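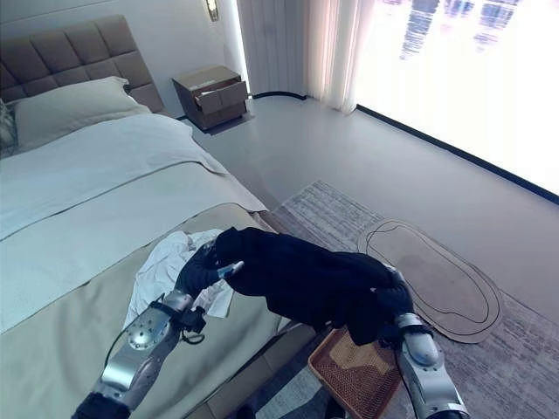 Page 4

Minutes of the Staff Wellbeing and Workplace Group, Hevport office
Jun 6, 2026

Guilan Xue took the chair and thanked everyone for giving up their morning, and also for the very good lemon cake, which appeared without a name on it and was gone before the first item.

1. Minutes of the last meeting
Agreed, with one correction: the quiet room on the Duan side of the building is to be kept for staff taking a break, and was never meant to be bookable for calls. A new sign will go on the door.

2. Staff survey
Guilan took us through the results, and was kind enough to go slowly. The survey went to all 253 staff at Grelari and 71 per cent sent it back, a very pleasing figure given how busy the spring has been. People spoke warmly of their teams and of the new starters' lunches. They were less happy about how late the rotas come out, and several of the written comments (some of them quite long, and all of them read with care) asked for clearer news about promotions. It was felt that managers should talk the results over with their own teams before anything is put up on the noticeboard.

Action: Guilan to send each manager their team's results.

3. Workplace award
There was a good long talk about whether to enter the regional award again. Stallura, who run the survey for us, have said our results can be used for the entry if staff are told first. Some of us felt that we ought to sort out the rotas before asking for a prize, and others thought the entry would be a nice thank you to everybody. We settled on entering, with a plain note to staff explaining what is being sent.

Action: draft note to come to the next meeting.

4. Long service
It was agreed with great pleasure that the 2 colleagues retiring in December should have a proper tea, with families invited. Offers of baking to Guilan, please, and savoury things are just as welcome as sweet.

5. Any other business
The bicycle shed light is still out. Building services to be asked again, nicely.

Next meeting to be fixed once the summer leave chart is filled in.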